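Korkitik放射纹浅盘使用感受:好看归好看,别急着买一整套

2020年4月26日

先说结论,免得大家翻到最后:这套盘子我不后悔买,但要是再来一次,我只会买两只,不会买整套。

事情的起因是家里原来那批白盘子磕得差不多了。去年11月在Zitine的网店里闲逛,首页一直推Korkitik这个系列,商品页写得天花乱坠,什么“让每一餐都有仪式感”。我对这种话向来过敏。不过白底、灰色细纹、深色口沿的搭配确实合我胃口,犹豫了好几天还是下了单。同一家店还有Wróbel的素色款,便宜不少,后面会拿来比。

包装没什么好挑的,盘与盘之间有纸板隔开,到手没有破损。说明书只有一张小纸片,翻译得很生硬,洗碗机能不能用这么要紧的事,放在最后一行,字还特别小。

灰色的细纹从盘心往外散开,有点像刷子刷出来的。卖家管这叫“手工笔触”,我持保留态度。我手上几只盘子的纹路像得很,真要是一笔一笔画的,那位师傅的手也太稳了。当然,印的也没关系,价钱在那里摆着,只是别拿“手工”两个字来抬身价。

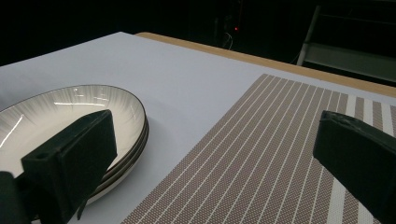
叠放的盘子,深色口沿一圈一圈很清楚,旁边是编织餐垫

叠起来倒是比我想的好看,口沿的深色细线一层压一层,放在白桌面上很精神。问题出在盘面反光。顶灯一开,盘子里就是几道亮光,吃饭的时候不觉得,想拍张菜的照片就烦了,换了几个角度都躲不开。喜欢发照片的朋友要有心理准备。

再说深度。这是浅盘,有一点弧度,装炒青菜、煎蛋、饺子都合适,汤汁多的菜就勉强。我拿它盛过一次番茄牛腩,从厨房端到桌上,手一歪就到边了。商品页上写“汤菜两用”,我看这个“汤”字可以删掉。

口沿的深色线是我最担心的地方。之前用过别家类似的设计,不到半年就开始掉色,露出一小段一小段的白。这套用到现在,其中一只的边上有一个很小的缺口,是我自己在水槽里碰的,不能怪盘子,可深色的边一旦缺了,比全白的盘子显眼得多。其他几只暂时没事。网上有人说“用了几年还像新的”,我翻了翻那条评论的日期,这个系列那时候才上架没多久,大家自己判断吧。

灰纹还有一个毛病:刀叉划过的痕迹混在里面,不容易看出来。卖家把这当优点宣传。我的看法相反,洗完之后有没有洗干净,也一样不容易看出来,酱油渍尤其爱藏在纹路里,得对着光看。

餐垫顺便提一句,Brenddale的,编织的那种,跟盘子是凑单一起买的。隔热勉强够用,米粒掉进缝里要抠半天。平铺的时候很服帖,卷起来收过之后边角会翘,压两天才能恢复。单买我不推荐,凑满减可以考虑。

跟Wróbel的素色款比,Korkitik胜在样子,输在价格和耐看程度。素色盘子什么菜都能配,这个花纹本身已经很抢眼,菜切得碎一点,颜色杂一点,看上去就乱。我现在的用法是,来客人或者早餐摆面包的时候用它,平常炒菜还是拿旧盘子。

打分的话,外观4分,实用3分,商品页的文案1分。

评论区有人问过的几件事统一回复一下:
微波炉我用过,短时间加热剩饭没有出问题,盘边会烫手。
洗碗机我家没有,没法说。
补单只要找客服,网页上没有入口,我等了两天才有人回。
想等打折的可以再等等,这个店隔三差五就有活动,原价买的人(比如我)看了会心疼。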